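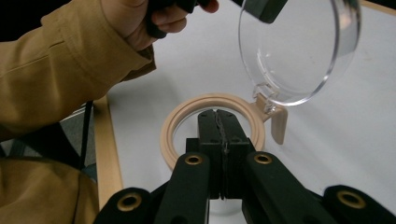

Compte rendu – réunion de l'association de quartier de Sivavville, mois de mai

Début 19 h 10, fin 21 h 40. Notes prises par Femke Lambrechts, mises au propre le lendemain, dites-moi s'il manque quelque chose.
Présidence de séance : Ward Lambrechts
Présents : 13 adhérents + la voisine du passage Sugden, venue en auditrice
Excusés : la mairie (personne de libre ce soir-là), les deux représentants de l'école

1. Approbation du compte rendu précédent

Une correction : c'est le portail côté passage Sugden qui ferme mal, pas celui de la rue haute. Corrigé. Approuvé sans autre remarque.

2. Fête de rue

Gros morceau de la soirée. Date toujours pas fixée, la mairie veut le plan de circulation avant de se prononcer. Ward l'a commencé, reste à dessiner la déviation du bus. Demande si quelqu'un a un plan du quartier lisible, le sien est une photocopie de photocopie.

Tables : la salle Plindov prête les siennes mais pas les bancs cette année. Motif donné au téléphone : bancs rendus abîmés par un autre groupe. Discussion assez vive, plusieurs trouvent ça injuste pour nous. Ward rappelle que la salle est gratuite et qu'on ne va pas se fâcher pour des bancs. Chacun apporte sa chaise, à écrire en gros sur l'affichette.

Musique : deux propositions. La fanfare (demande un repas et le défraiement) ou une sono avec listes faites par les jeunes. On ne tranche pas. Proposition de faire fanfare l'après-midi, sono le soir, arrêt à 23 h. Une adhérente demande 22 h 30 à cause des petits. Vote à main levée : 8 pour 23 h, 4 pour 22 h 30, une abstention. Donc 23 h, mais on baisse à partir de 22 h.

Repas : auberge espagnole comme d'habitude. Rappel, l'an passé énormément de salade de riz et presque pas de dessert. Un tableau d'inscription sera accroché à la boulangerie. Boissons achetées par l'asso, vendues à prix coûtant. Pas de verre jetable, on ressort les gobelets consignés – il en manque, regarder dans les cartons du local avant d'en racheter.

3. Passage Sugden

La lampe du milieu est éteinte depuis l'hiver. Signalée deux fois, numéro de dossier reçu la deuxième fois seulement. Femke relance par écrit avec copie à l'élu. La voisine présente explique qu'elle fait le tour par la grande rue le soir, et qu'elle n'est pas la seule. Demande aussi que la haie soit taillée, elle déborde sur la moitié du passage côté escalier. Question : haie privée ou communale ? Personne ne sait dire. Ward va voir au cadastre.

Portail : la gâche est tordue. Réparation possible par nous si on trouve la pièce. Sinon devis.

Vélos attachés à la rambarde de l'escalier : on met un mot poli. Pas d'enlèvement, ce n'est pas notre rôle.

4. Comptes

Solde au jour de la réunion : 244 euros, avant paiement de l'assurance. C'est peu. L'assurance tombe en juin et on n'a pas encore toutes les cotisations. Les retardataires recevront un rappel – un seul, et aimable svp.

Subvention : dossier déposé, accusé de réception reçu, pas de réponse. Il faudrait une réponse avant de commander les boissons. A défaut Ward propose d'avancer la somme, remboursé sur la recette. Plusieurs adhérents pas très à l'aise avec ça, on en reparle à la prochaine.

Idée d'un vide-grenier à l'automne pour renflouer. Accueil plutôt bon. Attention aux démarches, il faut tenir un registre des vendeurs. A mettre à l'ordre du jour de la rentrée.

5. Jardin partagé

Le récupérateur d'eau fuit au robinet. Joint à changer. En attendant un seau dessous, merci de le vider dans les bacs et pas dans l'allée.

Deux parcelles libres après déménagements. Liste d'attente : trois demandes. On appelle dans l'ordre. La troisième personne a écrit qu'elle accepterait de partager, à proposer aux deux premières.

Compost : toujours des agrumes et du pain entier dedans. Le panneau est délavé, le refaire. Il manque de la matière sèche, si quelqu'un a des feuilles ou du carton brun sans scotch c'est le moment.

Le cabanon : code changé, ne pas l'envoyer par message groupé. Le demander à Femke de vive voix. Les outils prêtés doivent revenir le jour même, la grelinette est restée dehors toute une semaine.

6. Nom du bulletin

Point repoussé déjà deux fois. Propositions encore en lice : Graltska (nom de l'ancien lavoir, défendu par Ward) et Le Petit Sivavville. Objection sur Graltska : imprononçable pour les nouveaux arrivants. Réponse : justement, ça fait parler. Vote : Graltska l'emporte de peu. Premier numéro à la rentrée, quatre pages, noir et blanc. Femke cherche quelqu'un pour la relecture, elle ne peut pas tout faire. Articles souhaités : histoire du lavoir, une recette, les horaires utiles, un mot de l'école si elle veut.

7. Divers

– Bruit des conteneurs à verre tôt le matin : demander le déplacement vers le parking. Déja refusé une fois mais sous l'ancienne équipe.
– Chat gris trouvé rue haute, très familier, logé provisoirement au numéro du bout. Affiche posée.
– Une adhérente propose un atelier réparation de vêtements, un soir par mois. Salle Plindov à demander. Deux machines à coudre disponibles, il en faudrait une de plus.
– Clés du local : il y a un trousseau dans la nature. Cherchez dans vos tiroirs.
– Le panneau d'affichage est plein de vieilles annonces, chacun retire les siennes. Ce qui reste fin du mois part au papier.

A faire avant la prochaine réunion

Ward : plan de circulation, cadastre pour la haie, appel à la salle Plindov (tables + atelier couture)
Femke : courrier lampe, rappel cotisations, affichette fête, tableau boulangerie
Groupe jardin : joint du robinet, panneau compost, appels liste d'attente
Tous : gobelets, clés, et réfléchir à l'avance de fonds pour les boissons

Prochaine réunion en juin, même heure, même salle. Date envoyée par mail dès que la salle confirme. Prévoir un peu plus court, on a fini trop tard et le point 6 a été expedié.

F. L.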